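Clotow Kit: teleop recording for simulated rooms
Last updated 11 March 2022

I built Clotow because I was sick of losing good demonstrations to bad recording tools. If you've ever spent an afternoon steering a two-armed robot through a fake kitchen and then found out the wrist views were saved out of step with the joint readings, you already know what I'm talking about. So this is the page for the thing I sell, written by the person who packs the boxes and answers the email (slowly in August, sorry).

What you get

The kit is a pair of hand controllers, a foot pedal, a USB receiver, and a license for the recording software. The controllers drive the two arms, the pedal marks the start and end of an episode, and the software writes everything out: every camera view you've switched on, joint positions, gripper opening, base motion, and the state of every object the simulator knows about. There's a scene library in there too, called Kirnitz, with 132 furnished rooms. I made Kirnitz rooms cramped on purpose. Most of the scene packs I tried before had furniture floating in the middle of huge empty floors, and a policy trained in those falls apart the first time it has to reach past a cabinet.

Episodes are stored in my own format, Tufa, and there's a converter for the usual ones. Tufa is boring and I like it that way. One folder per episode, one file per camera, one file for everything else, and a plain text note where the operator can type what they were trying to do.

Driving in tight spots

The default view is from above and behind the shoulders, and you can tilt it as far as you want. I tilt mine a lot! When the arms have to go forward between tall panels, a level view just shows you the back of your own robot, and a steep one lets you keep both grippers and the far end of the gap in sight. New operators hate it for ten minutes and then won't go back. 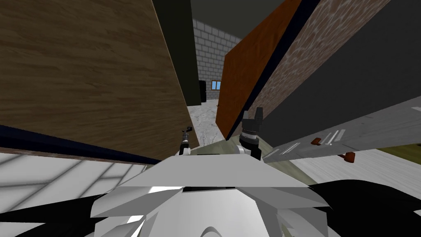
I was one of the ones who hated it, and it took me more like an hour than ten minutes. The tilt is fine when you're holding still, but the first time I turned the base with it on I clipped a door on one side and then the cabinet on the other trying to fix it. Please tell people to turn the base speed down to the lowest setting before they try this. Otherwise great kit, we've been recording on it every day. (from Mudevwood)

Fair point, and the base speed now starts at the lowest setting on new installs. If you're on an older one it's under Drive, then Base, and you want the slider all the way left. I'd also say keep the clipped episodes. Mark them with a long press on the pedal, which tags the episode as "touched something," and decide later whether you want them in the training set. I've had better luck leaving a few in, tagged, than throwing them all out, but that's with my tasks and yours may be different.

Wrist cameras

Each arm has its own wrist camera and both are on by default. I know they eat disk space. A full session on my machine, 800 episodes with both wrists and the shoulder view, is a drive I have to think about. But when people write to me saying their policy reaches for the right place and then closes on air, the first thing I ask is whether they recorded the wrists, and you can guess the answer.

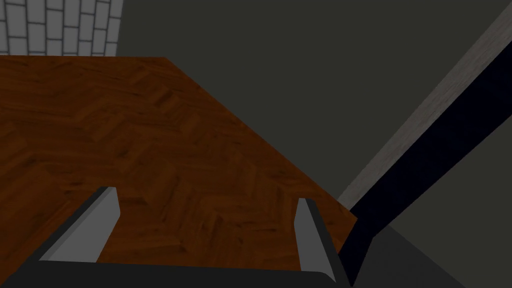

Approach episodes are the ones everybody skips, and I'd like you to record more of them. By an approach I mean you bring the gripper in over a surface, open, with nothing between the fingers yet, and you stop the episode there. It feels like wasted time. The learner gets a lot out of it, though, especially over something busy like this herringbone tabletop, where the wood pattern runs zigzag right through the gap between the fingers and there's plenty for it to mistake for an edge. Do a batch on a patterned top and a batch on a plain one and mix them. Kirnitz lets you swap the surface texture without touching the layout, so you can even replay the same motion over a different top.

Requirements

A desktop with a recent graphics card, and a wired network connection if the simulator runs on another machine (wireless works until it doesn't, and then you have a session full of stutters). The receiver needs its own USB port. Please don't put it through a hub. The software runs on Linux and Windows, and no, there's no Mac version yet, I get asked that every week.

Price and shipping

The full kit is $3025 with the license, the Kirnitz library, and 2 years of updates. Extra licenses for the same lab are cheaper, write to me with how many stations you want and I'll send a quote. If you already own controllers that work with the software, you can buy the license and the pedal alone.

Known issues

The pedal sometimes registers a double press if it sits on thick carpet. Put a board under it.

Tufa conversion is slow for episodes with object states turned on. A faster one is in testing.

Mirrored rooms in Kirnitz keep the left and right arm names from the original, so check your labels before you train on both versions together.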